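Fustico review: division list software for a small parish group

Had this on the go since May so it seems fair to write it up now. Short version, good at recorded votes, poor at everything before and after the recorded vote. If you sit on a council with no overall control you'll probably want it anyway.

Background. I do the voting records for a minority group on Drarkgate district council. 48 seats, no party near a majority, a leader who stays in office as long as the rest of us can't agree on getting rid of her. Which means abstentions matter. A lot. Our old spreadsheet had a Yes column and a No column and a column called "other" which covered abstained, absent, left early, declared an interest and in one case died. Not good enough.

So, Fustico. It's a desktop program made by a firm called Zerside. You load your members, assign them to groups, type in the motion and then click through the names as the vote is called. At the end you get a division list, a group by group breakdown and a line saying carried or lost.

Setup first. Took me an evening. The member import wants surname and first name in seperate columns and won't say so, it just puts everybody in as surname only. Fixed it in ten minutes once I'd worked out what it was complaining about. Groups are easy. You can give someone a start and end date in a group, so when two of the independents joined the ruling lot in the middle of the year, their earlier votes stayed with the independents. Very pleased with that. The spreadsheet used to move them all across, and then I'd get an angry email.

Threshold rules next, and this is the bit I'd pay for. Each motion gets a rule. Simple majority of those voting. Majority of all members. Two thirds of those present. And then the one I was after, where a motion passes unless more than half the full council is against it. Not many programs have heard of that. We use it for one thing only, the budget framework carry-over, but when it comes up the public gallery gets very confused and so does the local paper. Fustico does the sum and prints the rule underneath the result in normal words. I read it out. People nodded.

Casting vote is handled too. Tick a box next to the chair. It only lights up on a tie. 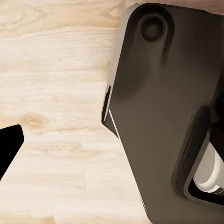
Pairing, though. Awful. If two members from opposite sides agree to both stay away you have to mark them absent and add a note, and the note doesn't print. I looked for a setting. Looked again. There's a menu item called Pairs but it's to do with printing two motions on a sheet. We pair quite often, particularly in the evening meetings when people have work, and without the note it looks as if half the members can't be bothered to turn up. One of ours got a leaflet put out about him on exactly that basis. I've gone back to adding it by hand in pen.

Amendments are middling. You can hang an amendment off a motion and an amendment off that, but no further. Most nights fine. We had a housing debate where it went deeper and I ended up with a seperate motion called "housing again" which is now in the archive forever because you can't rename a motion after the result's confirmed. I do see why. Still annoying.

Speed. Named vote of the full chamber, me clicking, clerk calling: around 4 minutes. Same as paper really, but there's no adding up afterwards, and the adding up was where it went wrong. You can undo a click but only the last one. If a member shouts that they meant abstain and you're six names on, you finish the roll and correct it at the end. Correction shows up with a little mark, which some members don't like. Tough.

Reports. Decent. Attendance by member, rebel votes by group, how often any group voted with any other. That last one caused a proper row in our pre-meeting, as we'd been telling residents we oppose the administration and the table said otherwise. Not the software's fault. The charts are ugly, big blocks of colour with the labels on top of each other, so I just copy the figures out.

Export is plain text or a spreadsheet. Plain text comes out clean. The spreadsheet one drops accents, and our member Cllr Triệu came out as Tri?u in the first set of minutes I circulated. Check before you send. I emailed Zerside and they replied the next morning saying use the other export, which, ok.

Help file is thin. There's a page on what counts as "present" which is good and should be stuck on the wall in every town hall, and the rest is mostly screenshots of menus.

Would it suit you? If your council has one big majority and everything goes through on a show of hands, save the money. A notepad does it. If you're in a hung chamber, with groups splitting, confidence motions, a budget that only gets through when somebody sits on their hands, then yes. I'd also say yes if you've got a long back record to put in. It took our last 2,000 or so individual votes without falling over, though it did go quiet for long enough that I made a tea.

Don't bother with the remote viewing add-on. Tried it for one meeting, the results reached the screen in the lobby well after everyone in the lobby had gone home.

Marks: threshold rules excellent, group history excellent, reports good, amendments so-so, pairing bad. 4 out of 5 overall and I'd go higher if they sorted the pairing out. Renewing for another year. Will add to this after the annual meeting, if there's a change of leader or if there's the usual nearly a change of leader.

Contact | Copyright Drarkgate Chamber Notes | Back to top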